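Forum Cellules & cobots > Sécurité et bonnes pratiques > Main dans la zone bras sous tension, vous faites comment ?

Page 1 sur 1

tournevis_plat
Bonjour à tous, je lance le sujet parce qu'on s'est un peu pris la tête à l'atelier en août et que j'aimerais des avis extérieurs. On fait du pliage de textile à deux bras, tee-shirts, shorts, rien de bien méchant. Les bras sont lents, les pinces serrent peu, et du coup tout le monde a pris l'habitude de passer la main sur la table entre deux essais pour remettre un vêtement en place. Sans rien couper.

Moi ça me gêne. Mon collègue me répond que la vitesse est bridée à 200 mm/s dès qu'on est en mode réglage et qu'à ce rythme-là on a largement le temps de retirer ses doigts. Je veux bien, mais un tissu tendu entre deux pinces, c'est aussi un truc dans lequel on peut se prendre le poignet.
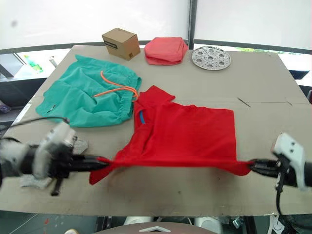

Donc ma question est assez bête : est-ce que vous avez une règle écrite, chez vous, pour le moment où les deux bras tiennent la même pièce ? Parce que la notice de nos pinces (des Durnetti) parle de l'effort de serrage pince par pince, et de rien d'autre. Deux bras qui tirent chacun de leur côté, à moi de me débrouiller.

marielou_auto
Ah ce sujet ! On l'a eu chez Bastos l'année où on a monté la deuxième cellule. Notre règle tient en une ligne, affichée au mur : pièce tenue à deux bras = personne au-dessus de la table. On attend que les deux pinces soient ouvertes, on annonce « j'entre » à voix haute, celui qui a le pupitre répond « vas-y », et seulement là on touche au tissu.

Ça paraît scolaire écrit comme ça, mais on s'y fait en deux jours.

vieux_grafcet
Mouais. « J'entre », « vas-y »… Une annonce vocale n'a jamais arrêté un moteur. Si la main entre dans le volume, l'arrêt doit être surveillé par la sécurité, point. J'ai passé assez d'années sur des presses pour ne pas faire confiance à un collègue qui hoche la tête en regardant son téléphone.

tournevis_plat
@vieux_grafcet je comprends, sauf que sur une cellule d'essai on remet la table en place sans arrêt. Si chaque réinitialisation passe par une coupure complète et un réarmement, les gens vont shunter le truc au bout d'une semaine, je les connais. Et là on sera bien avancés.

vieux_grafcet
Qui te parle de coupure complète ? Arrêt surveillé, la puissance reste, les axes sont tenus, et si ça bouge la sécurité coupe. Tu reprends en appuyant sur un bouton. Ton automate sait le faire depuis longtemps, il faut juste que quelqu'un prenne une demi-journée pour le câbler et le valider. Par écrit la validation, hein, pas « on a essayé et ça marchait ».

plelen_fan
Je me permets d'ajouter un point que je ne vois pas passer : les câbles. On parle toujours des pinces et jamais du câble qui pend de l'avant-bras. Chez nous on est sur du Plelen avec les câbles à l'extérieur, et le seul vrai incident qu'on ait eu, c'est une manche de pull prise dans une boucle pendant que le bras remontait. Rien de cassé, une belle frayeur. Depuis : manches courtes ou manches retroussées au-dessus du coude, pas de montre, pas de cordon de badge, et on attache le mou du câble avec deux colliers (des larges, les fins scient la gaine).

marielou_auto
+1 pour les manches ! Et j'ajoute les cordons de serrage des shorts et des sweats, tant qu'on y est. Une pince qui attrape le cordon au lieu de l'ourlet, ça fait une trajectoire franchement bizarre derrière, et c'est pile là qu'on a le réflexe d'aller aider avec la main. À mettre noir sur blanc dans la consigne : on n'aide jamais le robot.

tournevis_plat
Bon, je note tout. Voilà où j'en suis pour la consigne, dites-moi si ça tient :

Les deux pinces ouvertes et dégagées du tissu avant toute entrée de main.
Arrêt surveillé actif, voyant vérifié par celui qui entre (pas par l'autre).
Une seule personne met la main sur la table à la fois.
Le pupitre reste dans les mains de quelqu'un qui ne fait que ça.
Bras nus ou manches retroussées.
Les objets du fond de table se replacent en dernier, en passant par l'arrière et jamais entre les bras.

Le troisième point va faire râler, je le sais. On va tous plus vite à deux et — je plaide coupable — je suis le premier à le faire.

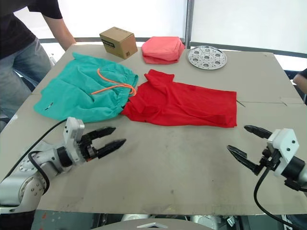 Question reçue en message privé, je la remets ici parce qu'elle va intéresser du monde : est-ce qu'une pince ouverte et immobile compte comme un danger dans l'analyse de risques ?

Elle compte tant que le bras est sous puissance sans arrêt surveillé. Une pince immobile peut simplement attendre la commande suivante, et de l'extérieur rien ne distingue une pause du programme d'un vrai arrêt. Dans mon tableau je l'ai donc cotée comme un bras en mouvement, et la cote ne descend que lorsque l'arrêt est surveillé.

vieux_grafcet
Là on est d'accord. Tu vois quand tu veux.

gilmar_a
Bonjour, Gilmar Arruda, je fais de l'intégration pour Tomum. Un bémol sur la règle « une seule personne ». Sur nos grandes tables, un opérateur seul se penche beaucoup plus pour atteindre le coin opposé, et il finit la tête sous le bras. On a préféré autoriser deux personnes, chacune de son côté, avec chacune sa poignée de validation. Ça coûte plus cher, on avait mis 4000 euros pour l'ensemble, pose comprise, mais les gens respectent la règle et c'est quand même le but.

plelen_fan
4000 pour deux poignées, aïe. On avait eu un devis à 3000 et le chef avait déjà fait la grimace.

gilmar_a
Il y avait le module de sécurité à changer aussi, l'ancien n'avait plus d'entrées libres. Si le tien en a encore, tu descends nettement.

marielou_auto
Pas convaincue par les deux personnes, désolée Gilmar. Deux poignées, deux attentions, et au milieu celui qui croit que l'autre a fini. Je préfère une table moins profonde. La nôtre fait 80 cm de profondeur et on atteint tout sans se coucher dessus.

tournevis_plat
La table, je ne peux pas la changer avant le prochain budget, malheureusement. Je pars sur une seule personne et je vois pour l'arrêt surveillé avec l'automaticien, il a dit oui du bout des lèvres. Si quelqu'un a un modèle de fiche de validation pour deux bras sur une pièce souple, je suis preneur, tout ce que je trouve est écrit pour des pièces rigides !

vieux_grafcet
Je t'envoie la mienne en MP ce soir. Elle est moche mais elle est complète.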